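# Perguntas frequentes: os robôs já podem arrumar a casa?
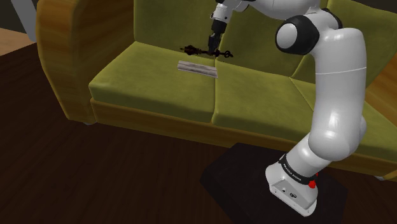 *Simulação por computador: um braço Franka Emika trabalha junto ao assento de um sofá.*

**A Sketby vende um robô doméstico?**
Não. Fazemos testes em simulação e publicamos os resultados. O robô completo para casa ainda não existe no nosso catálogo.

**Por que começar com o sofá?**
O tecido é macio e as coisas pequenas ficam nas junções das almofadas. Para uma pessoa é fácil, para uma garra de dois dedos é bastante difícil.

**Quantas tarefas o braço já consegue fazer?**
Na lista Pirnholm temos 29 tarefas de casa. Em dezembro, o braço completou quatro sem ajuda. Dobrar roupa não está entre elas.

**O que funciona na simulação funciona também na sala?**
Nem sempre. O atrito e a luz são diferentes. Por isso repetimos cada tarefa no laboratório de Vurthorpe, com dois operadores presentes.

**E na oficina?**
Lá a situação é melhor, pois as peças têm sempre a mesma forma e o mesmo lugar.

**Posso propor uma tarefa?**
Sim, com muito gosto. Escreva para Seon-mi Ji, pelo formulário de contato, e indique os objetos e o tipo de móvel.

Página atualizada em 2025-02-01.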